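Equipment Planning Report, Second Arm Cell
Prepared by Farzana Ansari for Virgil Oprea, 5 January 2024
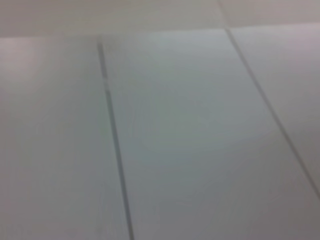

Spending on the second cell is still inside the amount approved in September. The arm and controller are ordered from Devberg and the deposit is paid. Delivery is quoted at 30 working days, and the balance falls due when the crate arrives.

Two items have changed since the last report.

Wrist cameras. The original budget carried one camera per arm and no spares. Akihiko Noguchi has asked for two spares, plus a short-focus lens for each camera so that close work comes out sharper. The lenses are $137 apiece. We would like to buy one and try it on the existing arm before ordering the rest.

Work surface. Smooth, pale surfaces give the vision software very little to hold on to, and the seams between panels are often the only clear lines it has. Cosmin Ciobanu priced two fixes. A matte mat with printed reference marks can be bought from Godinho and laid over any surface we have. A one-piece top from Gralside would cost $2,226 including freight. Cosmin prefers the mat for now, and I agree. The Gralside quote stays open until the end of the quarter if the mat doesn't do the job.

Not yet priced: the guard fencing, the extra circuit for the controller, and a service plan after the first year. Paula Voicu is getting quotes on the fencing and the circuit. Devberg has promised a service figure in writing, and we are still waiting on it.

Decisions needed from you:
Approval to buy one trial lens.
Approval to move the mat from contingency to the main equipment line.
A yes or no on holding the Gralside quote open.

The next report will cover the fencing quotes and the delivery date for the arm.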